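May 2, 2024
Notebook, bimanual station, Bilyk task set

Started late because the follower on the right side did not want to home. Restarted the driver two times, then it was fine. I did not find the reason, so please write here if you see it too.

Today only the lock task. One arm holds the body, the other arm works at the shackle. We now have 56 episodes from this session, and 3 of them I marked as bad – in two I let go too early, in one the recording stopped before I had finished. The total for the task is 1,486 after the merge.

The big brass padlock is the easiest for the left gripper, its body gives a lot of surface. For the small locks I am still too slow, and I think my hesitation goes into the data. I try to keep one episode under 39 seconds.

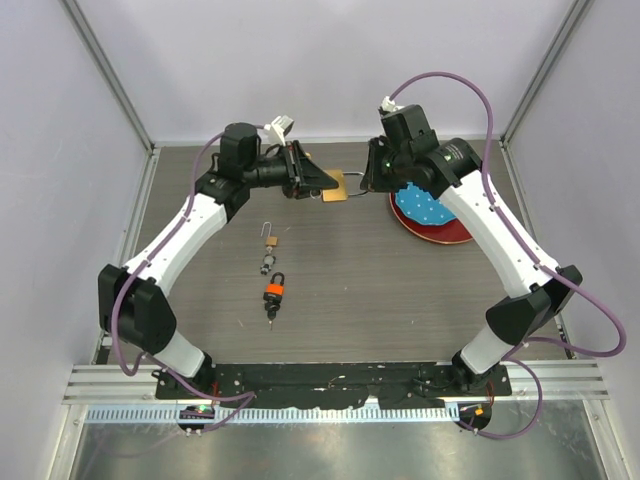 Bart Van Beek: slow episodes I would keep, if the motion is continuous. What hurts the training is the waiting with both arms still, the policy learns to wait also. Please cut the pauses at the start, the Plorkham set had the same problem in November and we lost a week on it.

OK, I will trim the starts with the script and not by hand. Pauses in the middle I leave for now, but I add a tag "pause" so we can filter later.

Other points:
Changed the order of the locks between episodes, before it was too regular.
Leader handle on the left has some play again. I tightened the screw, it must be checked before the next session.
Ostap Hrytsenko asks for the same task with the arms exchanged, right holds and left works. I agree, but as a separate folder, please do not mix.

Upload to Gurari is running, to be checked in the morning.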